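Werkstattbuch Gärküche, Oktober, vormittags

Endlich wieder Ansatztag! Gestern noch die Gläser ausgekocht, heute früh mit Kerstin Fröhlich die neue Reihe begonnen: milchsauer vergorenes Gemüse, gleiche Lake, verschiedene Schnittgrößen. Ich freue mich seit Wochen darauf. Die Bohnen werden vorher blanchiert, roh kommen sie uns nicht ins Glas. Tomaten bleiben ganz und werden nur am Stielansatz angestochen.
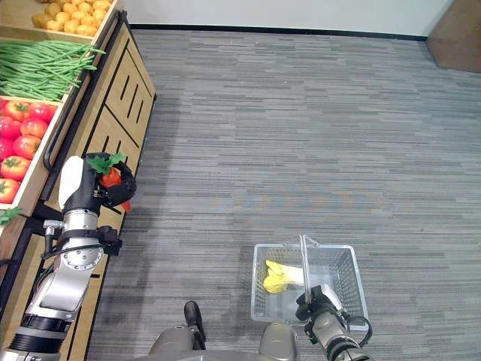 Lake wie im Sommer: 2 % Salz auf das Gesamtgewicht, also Gemüse plus Wasser. Bei den Tomaten gehe ich auf 5 %, die vom letzten Ansatz waren mir zu weich. Kerstin hält das für übertrieben, wir werden sehen. Salz ohne Rieselhilfe, der Rest vom Sack aus Harnville reicht noch für diese Reihe, danach bei Harms nachbestellen!

Zum Starten kommen in die Hälfte der Gläser 100 ml alte Lake aus Ansatz Plirnix (so heißt bei uns der Krauttopf, der nie umkippt). Die andere Hälfte läuft wild. Auf den Vergleich bin ich wahnsinnig gespannt, beim Kohlrabi roch die wilde Variante nach 10 Tagen fast blumig, so etwas Feines hatten wir lange nicht.

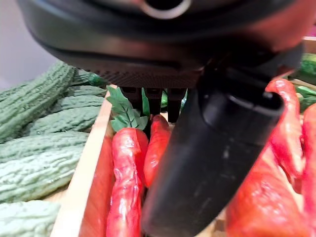
Wie oft pH messen?
Täglich bis zum fünften Tag, danach jeden zweiten. Streifen reichen für den Anfang, unter 4,5 bitte mit dem Messgerät nachprüfen und den Wert hier eintragen.

Offen: Gewichte für die Roretti-Gläser, die alten sind zu breit für den Hals. Kerstin probiert es mit Kohlblättern. Deckel nur auflegen, Beschriftung mit Fettstift.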